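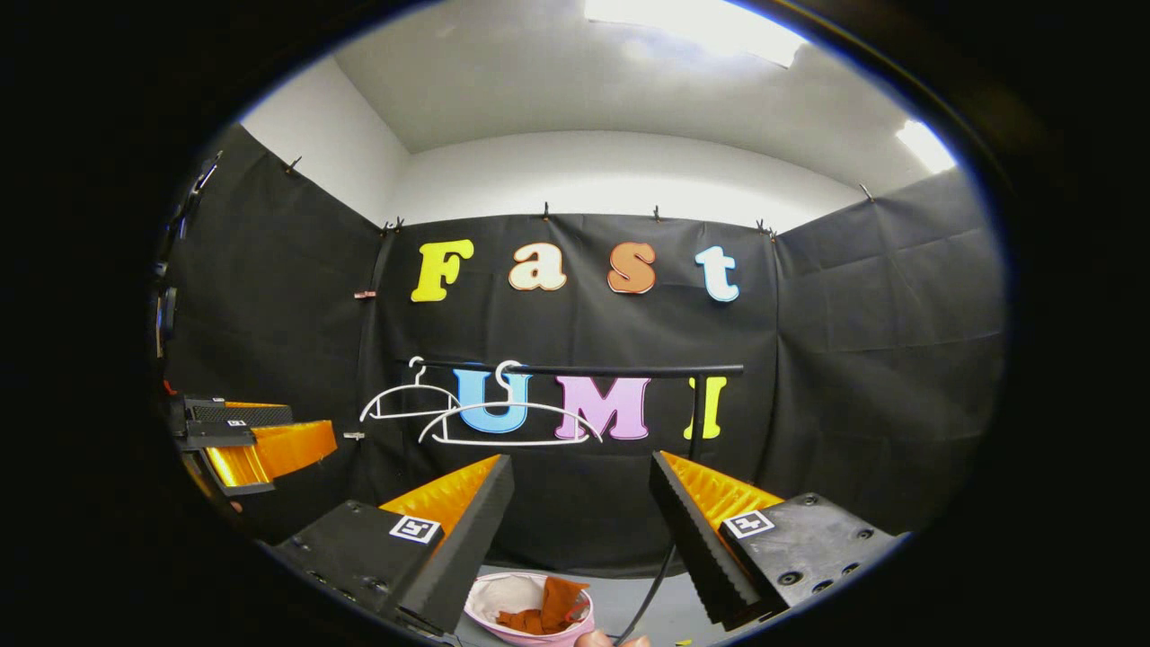 When should a gripper be taken off the comparison?
As soon as one finger pad lifts or the fingers stop closing evenly.

Gripper check, Foltdale, unit 14
Checked by: Griet Van Acker

Pads seated - OK
Screws tight - one loose on the left housing, retightened
Markers clean and flat - OK
Cable clear of fingers - OK, but watch it at full close
Open/close, 80 cycles - OK, slight squeak near the end
Camera lens wiped - done

Comment: grip feels softer than the Fenine. Repeat in March with new pads.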